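Gandach Marble Care Kit Review: Sealer, Cleaner and Etch Powder on a Kitchen Counter

A long look at a boxed kit for people who have marble in the kitchen and cook in it anyway.

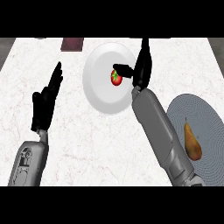

What comes in the box

The Gandach kit has a bottle of penetrating sealer, a spray bottle of daily cleaner, a tub of polishing powder for etch marks, a foam applicator and a pair of cloths. There is also a folded instruction sheet, printed small. I paid $46 for it at Masson, a tile and stone supply store that sells mostly to contractors but will ring up anyone who walks in. It has since gone up to $50.

The sealer is the reason to buy it. The cleaner is a decent extra, and the powder is something you may need once or twice a year if you are careful and a lot more often if you make salad dressing at the counter.

I have used the kit for 7 months on white marble with a polished finish. Before this I used the Larkirance sealer, which is sold by itself in a metal can, and before that I used whatever was under the sink when we moved in.

Sealing

The instructions tell you to clean the counter, let it dry overnight, wipe on the sealer, wait, and buff off what has not soaked in. That is the same as with any sealer of this type. The part people get wrong is the buffing. If the sealer dries on the surface it leaves a haze, and the haze is sticky enough to hold on to dust and flour.

I did get a haze the first time, in a patch next to the stove. I had put on too much and then answered the phone. Gandach says to wipe a little fresh sealer over the haze and buff again right away, and that took it off. I would have liked this tip to be in the main steps. It is on the back of the sheet under a heading about storage.

The foam applicator is good. It is wide enough to cover ground and firm enough to push into the corner where the counter meets the backsplash. It does soak up a lot of sealer at first, so don't judge how far the bottle will go by the first few passes. The cloths are less good. They shed. I used them once, picked lint off the stone for a while, and went back to old cotton T-shirts, which I would recommend over anything you can buy.

The smell is mild. The Larkirance sealer is solvent-based and I had to keep the windows open for the rest of the day. Gandach's is water-based and the kitchen was fine by dinner. You still want a window open while you work, and the sheet says to wear gloves. The box doesn't include any.

The label calls for 2 coats. On my counter the second coat barely soaked in and I buffed most of it off again. Polished marble doesn't take in much. If yours is honed, expect it to drink more, and do the water test described below before you decide you're finished.

How it holds up to spills

To see if a counter needs sealing, put a spoonful of water on it and leave it for ten minutes or so. If the stone under the water goes dark, water is getting in. Before I used the kit, the area by the sink failed this test quickly. After sealing it passed everywhere I tried.

In daily use the results have been good with coffee, tea, red wine and tomato sauce. Coffee rings wipe up the next morning. Wine left overnight under the foot of a glass came up with the cleaner and no scrubbing. Turmeric left a yellow shadow, and it took a baking soda paste under plastic wrap to draw it out. I don't hold that against the sealer. Turmeric stains everything in my house.

Oil is harder. I keep olive oil next to the stove and the bottle drips. With the old sealer I had a permanent dark ring there. I drew the ring out with a poultice before I started with the Gandach kit, and it has not come back, though I have also started keeping the bottle on a saucer. I can't tell you how much of the credit goes to the saucer.

The spot by the sink started to darken again under the water test in the seventh month. The rest of the counter still passes. The label says a year between applications, and I think that is fair for most of a kitchen but too hopeful for the strip around a faucet. I touched up that strip and left the rest alone. There is no line between the old and new areas.

Etching is a separate problem

A lot of the bad reviews of sealers come from people who expected them to stop etching. An etch is a dull spot where acid has eaten a tiny bit of the surface. Lemon juice will do it, and so will vinegar, wine, soda and many bathroom cleaners. A penetrating sealer sits down in the pores and keeps out stains. It does nothing for the surface. The Gandach box does say this, but on the side panel, in gray type on a slightly lighter gray. It belongs on the front.

The polishing powder is meant for these dull spots. You sprinkle it on, add water to make a paste, and rub with a damp cloth for a few minutes. On light marks, such as the ring from a lemonade glass, it worked well — the shine came back close enough that I have to look for the spot. On a deeper mark where half a lime had been sitting cut side down, I got it better but not gone. I can feel that one with a fingernail, and I'm told that if you can feel it you need a stone person with a machine.

Two warnings about the powder. It is for polished stone only, and on a honed counter it will leave a shiny patch that looks worse than the etch. It also takes the sealer off where you rub, so you have to reseal the spot afterward. The instructions mention the first and leave out the second.

The daily cleaner

The spray is a plain neutral cleaner with a light scent, something like cucumber. It doesn't streak if you dry the counter after. It cuts cooking grease slowly, and for anything stuck on I still use a drop of dish soap in warm water and rinse it well. When the bottle ran out I did not replace it. Zondico makes a neutral stone spray that costs less, comes in a larger bottle and does the same job with no scent at all.

The trigger on the Gandach bottle started to leak near the end. It drips down your wrist. Minor, but it happened.

Compared with the Larkirance

The Larkirance sealer lasted a bit longer near the sink in my kitchen. It is also more work, smells strong, and asks for a longer wait before you can put food on the counter. If you are sealing a shower or an outdoor table I would buy that one. In a kitchen that people are using every day, I'd rather touch up one strip a little sooner and not have the smell.

Neither one changed the color of the stone. Some sealers are sold as enhancers and will darken it, so read the can before you open it, and try any new product in a corner or under the toaster first.

Should you buy the kit or the bottle?

Gandach sells the sealer by itself, and Masson will order it if you ask at the counter. If you already own a neutral cleaner and have no etch marks, buy only the sealer. If the marble is new to you, or you have a few dull rings you've been looking at for a while, the kit is a fair price for what's in it.

I will buy the sealer again. I still have most of the powder, and the cloths are in the garage.

Good: easy to apply, low smell, holds off coffee and wine, powder works on light etches, wide applicator.

Not so good: linty cloths, leaky trigger, important instructions printed where you won't see them, wears off early next to the sink.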